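Ruva | Home | Projects | Publications | People | Contact

Training on the grasp that slipped

Sunday, February 1, 2026

Print this page | E-mail this page

The laundry group at Rercombe published its Irkau results in December. The method trains a loading policy on head-camera video and keeps the failed attempts that most groups discard. We spoke to the group's lead engineer.

"The set has 3,000 episodes, recorded in 14 homes," the engineer said. "A failed episode is cut at the moment the cloth leaves the fingers. Everything before the cut is treated as valid, and the last stretch is given a negative weight."

The weighting was the difficult part. If it is too strong, the arm hesitates at the door and never releases. The group tested 3 settings and kept the middle one.

Cloth has no fixed shape, so the policy does not estimate one. "We gave up on modelling folds. The network predicts whether the bundle will clear the door seal, and the arm moves or waits on that."

Reflections remain a problem. Glossy housings and steel drums confuse the depth estimate, and the group now relies on colour images alone at close range.

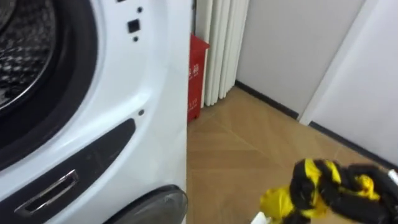
What the result does not cover

All trials used front-loading machines with the door already open. Opening it is handled by a separate project, Pant, which has its own data and has not been merged. Mixed loads were also left out.

"One item at a time," the engineer said. "With two items the label for a slip becomes ambiguous, and we have no agreed rule for it yet."

Related items
Pant: door handles and latches
Irkau data notes, version 3
Labelling slips in cloth handling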